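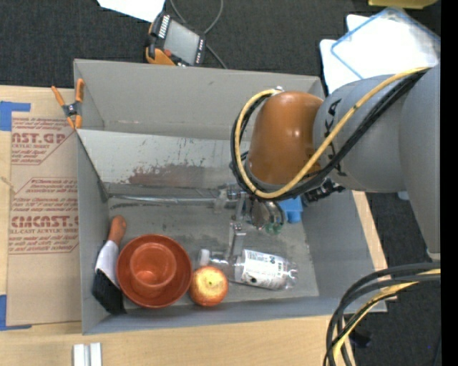
Bins and Totes: Sorting Room Gallery

Sorkach takes in mixed household goods from estate clearances and closing shops, and nearly all of it passes through open bins before it goes anywhere else. This page covers the bins and how we keep them. The page was put together by Mahmoud Samir and gets updated each July, when the room is cleaned and the worn bins are pulled.

We own 108 bins at present. Most are the plain gray kind with sloping walls, bought from Bristent when the room opened. A smaller set came later from Saber and is kept for glass.

The gray open bin
Matte gray sides, a tall back wall, and a left wall that slopes inward. It sits on a pale wooden tabletop over dark charcoal carpet. The light grain of the wood shows along the left side and bottom.

Wear on the back panel
There are small dark scratches on the lighter gray slanted panel below the back wall, and a wide reddish-brown scuffed patch near its lower edge. Scuffs like this don't take a bin out of use. Cracks do.

Wear on the floor
The bin floor is worn, with dark marks and stains. We wash bins with warm water and dish soap, then stand them upside down overnight. Old stains stay put after that and we leave them alone. Scouring powder was tried for one season and it left the plastic rough, so dust stuck to it.

What goes in
Small, light goods that can lie against each other without harm: bottles, boxed items, plastic kitchenware, toys. Books have their own crates. Anything with a blade is wrapped and goes to the front desk.

Where things end up
Here they are gathered along the near side of the bin. There is a bottle among the contents, and a bright blue, blocky object farther in.

How full
The rule is one layer. A second layer hides the first, and small pieces get missed when the bin is checked. If a delivery needs more room, start another bin — the spares are on the shelf by the door, stacked no more than 9 high.

Labels
Each bin gets a paper tag with the delivery number and the time it was opened. Tape the tag to the outside. Tags placed inside get sorted along with everything else.

Last year's count
We sorted 392 deliveries and retired four bins, all with split corners. The split ones went to Kundeo, the garden project next door, and are now planted with potatoes.

Bins can be borrowed for school sales and block cleanups. Ask at the front desk before noon and return them empty.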